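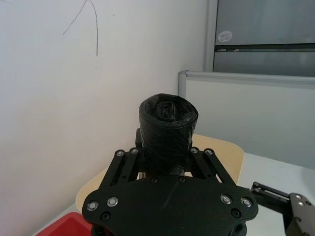
3.2 How we picked the listings

I'll admit I went into this part thinking it would take a weekend. We wanted used-car ads written by real dealers, the kind with the capital letters and the price drop up front, and we wanted to know which words go along with a car selling fast. Sevim Kırmızıgül had already pulled a big batch from two regional sites, Brendley and Catterall, back in July, so all I had to do (or so I thought!) was throw out the duplicates. Well, dealers repost the same car over and over, sometimes with a new photo and one word changed, and it took me ages to settle on a rule. We ended up matching on mileage, trim and paint color, and we kept the oldest ad of each group. That left us with 477 listings out of about 600.

Then came the wording. I sorted the selling phrases into 4 groups: price talk ("reduced," "must go"), history talk ("one owner," "serviced here"), gear talk (sunroof, heated seats, that sort of thing) and plain cheering. The cheering group was my favorite and also the biggest headache, because I kept changing my mind about whether "extra clean" is a claim about the car or just a happy noise. Sevim said claim, I said noise, and we went with claim. 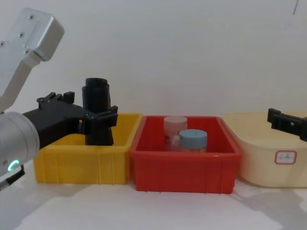

Figure 2. Robot arms over three open containers on a white tabletop.

We both labeled the same 20 ads first, compared notes over a very long lunch, and rewrote the guide before doing the rest. Most of our fights were over fuel economy. Is "28 highway" gear talk or price talk? I'd still put it with price, since people read it as money, but the Salluto guide we started from files it under gear and we stuck with that so our numbers could sit next to theirs. Ads from Flekunness, the one dealer that writes in full sentences, went in with everyone else's. Section 3.3 covers how we counted days on the lot.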